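Lernley Folding Dish Rack

I make kitchen things in small batches under the name Jornidus, and the Lernley is the one I get the most mail about, so this page has grown a bit over the years. If you just want to buy one, the options are at the bottom. If you like reading about dish racks (there are more of you than I expected!), carry on.

The Lernley started because I hated my old wire rack. The coating split at the welds, the rust got onto my white mugs, and it took up half the counter even when there was one bowl in it. I wanted something in wood that I could fold up and shove beside the fridge, so I made one, then made one for my sister, and by that March I had a list of people waiting and no room left in the garage.
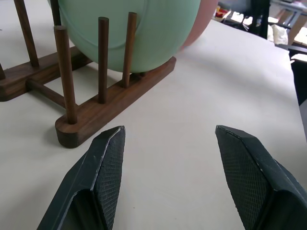
A wooden rack on a white tabletop.

Every Lernley is beech, sanded by hand and given two coats of food-safe oil before it leaves me. I tried bamboo early on and it was fine, just a little splintery around the drilled holes, and I never got it as smooth as I wanted. Beech is heavier, and I like that. A rack that slides when you drop a skillet lid into it is no use to anyone.

The dowels are glued and pinned at both ends. I used to glue only, and a few of the early ones worked loose after a couple of years in hard-working kitchens. If yours is one of those, write to me and I'll send pins and a little instruction sheet – it's a ten-minute job with a small hammer.

Now, spacing. I get asked about this constantly. The slots suit ordinary dinner plates and most side plates, and they'll take shallow pasta bowls if you skip a slot between each one. Deep cereal bowls don't sit well and I won't pretend they do. I put mine upside down on a towel next to the rack and get on with my life.

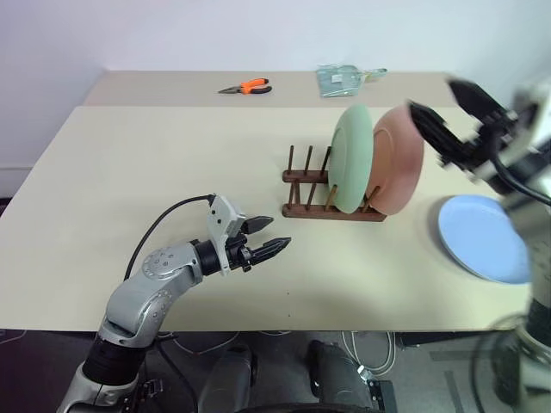 Looking after it is easy enough. Wipe it down when you think of it, stand it on its side overnight once a week so the feet can dry out, and oil it when the wood starts to look pale and thirsty. Please don't put it in the dishwasher. I know it's tempting, and I know somebody's cousin did it and it came out fine, but I've repaired enough warped ones to beg you not to.

For oil I use Khasawneh board oil, which soaks in fast and doesn't smell of much. Any plain food-safe mineral oil will do the job too. Rub it in, leave it overnight, wipe off whatever is still sitting on top.

What you can order

Standard rack, 11 slots, oiled beech
Noltico drip tray, sized to fit underneath
Khasawneh board oil, 200 ml or 400 ml
Spare pins and dowels, free to Lernley owners, just ask

The next batch ships on 17th June. I've made 600 of these so far and still pack every one myself, so if your order takes a few extra days to go out, that's me and my tape gun catching up. Email is the quickest way to reach me, and I answer in the evenings.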